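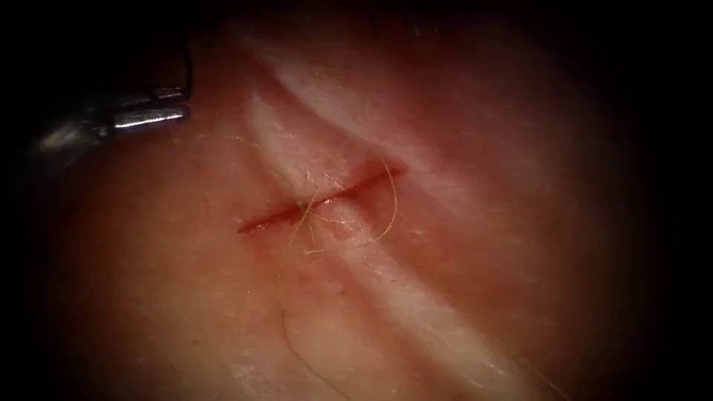 Subject: Re: [bench-suturing] Arm 2 drifting after instrument change
Date: Apr 9, 2024

Hello all,

Sorry to be slow answering this one. We've had the cell in bits on the trolley and I wanted to put it back together before I opened my mouth.

> We've got the same two-arm Riltier cell as a few of you, used for
> tissue bench work only. Since we swapped the needle drivers over,
> arm 2 lands a bit off every time it comes back from the park
> position. Arm 1 is fine. I've re-homed it till I'm blue in the face
> and it makes no difference. The knots are all right but the tails
> go everywhere, and the jaws close beside the thread as often as on
> it. Is this calibration, or is it something mechanical? I'd rather
> not send the whole arm back to Stanport if I can help it.

My money is on mechanical, and I'd start at the instrument end and work backwards. Re-homing only tells the arm where its own joints are. It has no idea whether the driver is sitting square in the carriage, and if the collar has picked up a bit of muck (ours had a lovely crust of dried saline in it) the shaft will seat a hair crooked and stay that way no matter how often you home.

What I'd do, in this order. Park both arms and drop the drive power at the cabinet. Take the driver out of arm 2, wipe the collar and the four little drive faces with a damp lint-free cloth, then a dry one, and have a good look at the faces under a magnifier. If one's got a bright worn edge, swap the adapter plate before you go any further. They're cheap and you'll only be chasing your tail otherwise. Then put the driver back in and listen for the second click. There are two, and the first one fools everybody. Ours ran for a whole fortnight on the first click, I'm ashamed to say.

Next, the cables. The Gatti drivers on our arms want re-tensioning after 600 grip cycles, and if you bought yours second-hand I wouldn't trust the counter, so do it anyway. Open and close the jaws 19 or so times with nothing in them before you take a reading, to settle the cable on the pulleys. If you measure it cold you'll set it too tight, the jaws will feel beautiful for a morning, and then you'll be back where you began.

Only after all that would I run the hand-eye routine. Do it with the scope at working distance and the light at the brightness you really use. We keep ours turned down because the wet tissue throws a glare back, and so do the jaws, and the routine seems to dislike a bright streak along the metal. I also let the scope warm up for 21 minutes first, which may be superstition, but the residuals are better for it — ours, at any rate.

On the tails: that mightn't be the arm at all. Fine thread lies wherever it fancies on a wet surface, and a pale one is a devil to see once it wanders onto a pale ridge or fold. If you can put up with the expense, get a spool of something darker for setting up, then go back to your usual thread for the proper runs. We stopped judging alignment by the thread altogether. We use the Vundik peg block, touch five pegs with each arm, and write the offsets in the book. If arm 2 is out by the same amount in the same direction on every peg, it's seating or registration. If it's out by a different amount each time, look at the cable, and after that the wrist bearing, and at that point I'm afraid it might be Stanport after all.

One more thing while I think of it. Check the foot of the arm 2 column where it bolts to the rail. Ours had worked loose over the summer and you couldn't feel it by hand, but you could see it on the peg readings as plain as day once the arm was at full reach.

If you post your peg numbers I'm very happy to sit down with a cuppa and go through them. I've got a spare adapter plate in the drawer too, and could pop it in the mail to you if yours are worn — just send me your postal address off-list. We're down for a rebuild of our own wrist in May, so get in before then while I've still got a working cell to compare against.

Cheers from the bench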